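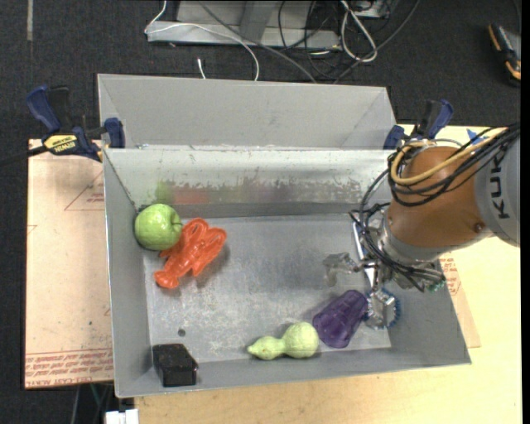
7 min read

Posted to the workshop list, 2021-02-06
By the bin table maintainer

On the earlier question about the two-bin setup in the shared shop, quoted here so the thread stays together:

> I'm putting together a small bin picking station in my garage and I'd like to copy what you have at Minon instead of making all the mistakes myself. My arm is a lot smaller than yours but the gripper problem is the same. Three things I can't work out from the wiki page. First, how do you keep the bins from walking across the table when the fingers push on the floor or the walls? Mine is on double-sided tape and it lets go after an evening. Second, what do you put in the bins? I've been using wooden blocks and I get good numbers, and then I try it on anything from the kitchen and it falls apart. Third, how are you running the gripper cables? I've broken two connectors at the wrist already and I'm not rich.
>
> Also, is shiny metal a bad idea? I was going to use gray plastic totes.

I'll take these in order. Some of it differs from the wiki page, which I haven't kept up with.

BINS AND CLAMPS

We gave up on tape too. The two metal bins sit end to end on the tabletop, and a bar clamp goes on each side where they meet. The yellow label on ours says IRWIN, but any bar clamp with padded jaws should do. Clamping at the junction holds the pair together as one long piece, and the weight of two bins and two clamps is enough to stop most of the sliding. It isn't bolted to anything. If your bins are light plastic you will probably need to fasten them to the table as well, or screw a cleat down along the front.

Put the clamp bars so they point away from where the arm comes in. I had one the other way at first and the wrist cables caught on the handle on the way to the far bin. Even now the clamp on the arm side ends up under the cables in some poses. I've put that clamp into the collision model as a plain box, oversized by a good margin, and the planner keeps the wrist clear of it. The cables themselves are not in the model. I don't know a good way to do that and would like to hear from anyone who does.

After moving a clamp, touch off the bin corners again. It takes me five minutes. Skipping it cost me a fingertip last June, when the bin had shifted toward the arm and the script was still using the old wall position. The stop threshold was also set too high, so that one was two mistakes.

On sloping sides: I like them. An object pushed against a vertical wall leaves no room for the outer finger. With a slope there is usually a gap near the top to get a tip into. The cost is that round things roll back down to the floor when you miss, so a failed grasp nearly always changes the arrangement. You have to take a new view before every attempt. You should be doing that anyway.

SHINY METAL

It is harder than plastic, yes. The walls reflect whatever is near them. The apple throws a green patch on the wall behind it and there is a red one right next to that. My first color segmentation called those patches objects and sent the gripper into the wall after them. What fixed it was throwing out any segment whose points fall within a few millimeters of the known wall plane. Depth on the bare floor is patchy as well, though the scuffed areas are better than a new bin would be. If you have the choice and you only want to get a first version working, use the gray totes. I stayed with metal because I already had it and because the fingers don't gouge it.

The coating on the far wall is worn in a ragged band. I had planned to repaint it and decided against it. The worn edge gave me some false edges in the detector at first, and the wall plane check took care of those too.

OBJECTS

Wooden blocks will give you good numbers because every face is flat and parallel to another one. Mix in things that aren't. The set in the front bin for the current round is a green apple, an orange-red plastic lobster, a small black box, a pale green gourd shape, and a translucent purple cup. They each go wrong in a different way.

The apple is glossy and round. If the fingers close off center it squirts out sideways. Go for the widest part and close slowly.

The lobster is the one I'd tell you to buy first. It has claws and a tail that stick out, so the center of its bounding box is often not a good place to grab. Grasping across the body works. Grasping a claw sometimes works and then it swings, and you need the place motion to allow for that.

The black box is easy to hold and hard to see. Dark and slightly shiny, in a corner, against metal. Half the time my detector took it for shadow until I added more light from the side.

The gourd has a narrow bulb and a wide bulb and my planner prefers the narrow one, because it fits between the fingers with room to spare. It then tips. I now score grasps by distance from the center of the point cloud as well as by fit, and that has mostly cured it.

The cup is see-through. Depth goes through it or comes back as noise. When it lies almost touching another object, as it does with the gourd, the two get merged into one blob. I don't have a fix. I have a retry: if the closed width of the fingers doesn't match what was expected, open, back off, look again, and come in from a different side.

For numbers, in the last full run I did 200 attempts with this set and 131 of them ended with the object in the other bin. Of the failures, the cup had the largest share by a long way. Before the wall plane check and the new grasp score, the same count of attempts gave 71. I wouldn't compare these with anybody else's figures. The objects go in by hand and I am sure I place them more kindly on some days than others.

CABLES

This is the part I'd spend the most time on. The yellow-tan cable on our arm goes over the top of the wrist joint in a loop, next to a bundle of black ones that hangs down toward the wrist. The loop is there on purpose. Without slack the last joint pulls on the connectors every time it turns toward its limit, and I would guess that is how you lost yours.

What I'd suggest:

Move the arm by hand, or jog it slowly, to the worst pose you intend to use, and cut the slack to fit that pose. Then add some. Too much and it drags over the bin wall.

Fix the cables on both sides of the joint and never on the joint itself.

Give the connectors on the gripper their own strain relief. The plug should not be carrying the weight of the cable. On ours the small green connector parts sit down low on the gripper, close to the fingers, and that is a poor spot. On the next revision I want them up near the metal collar.

Limit the last joint in software. I lose a few grasps that way and I haven't had to solder a plug since.

Cables on the floor behind the table are another matter, and ours are not a model to follow. There's a tangle back there of black and white runs that dates from several rebuilds. It doesn't touch the arm, so it keeps dropping down the list. If you are starting fresh, label both ends of everything.

FINGERS

You didn't ask, but since you mention broken parts: make the fingers easy to swap and keep spares on hand. I bought a batch of blanks from Asex and trim them on the bandsaw. The see-through material we use makes it easier to watch what is happening at the contact when you're standing over it. It scratches, and that hasn't mattered so far.

The mounting plate drawings are from the El Ouafi gripper project and I changed only the hole spacing. Check that against your own wrist before cutting, as our flange is a good deal larger than anything you'll have on a garage arm. If you'd like the modified file I can put it in the list archive.

The control script is still the one called Vandia in the shop repository. The branch with the retry logic is the one you want. The main branch is behind and has the old wall positions typed in as constants, so please don't run it on hardware. Most of the code should carry over to a smaller arm, but the speed limits and the force threshold are set for ours. Start both at the lowest value that still moves and work up, with your hand on the stop button.

Two things I'd like to know in return. What is the closing force on your gripper, and can you read finger position back from it? The retry depends on that reading. If you only have open and closed, you'd need a switch or some other way to tell a full hand from an empty one, and I'd set that up before worrying about the objects.

Last updated: wall plane note corrected after a first reply off list. The check uses the inner face of the wall, measured at the corners, and not the outside of the rim.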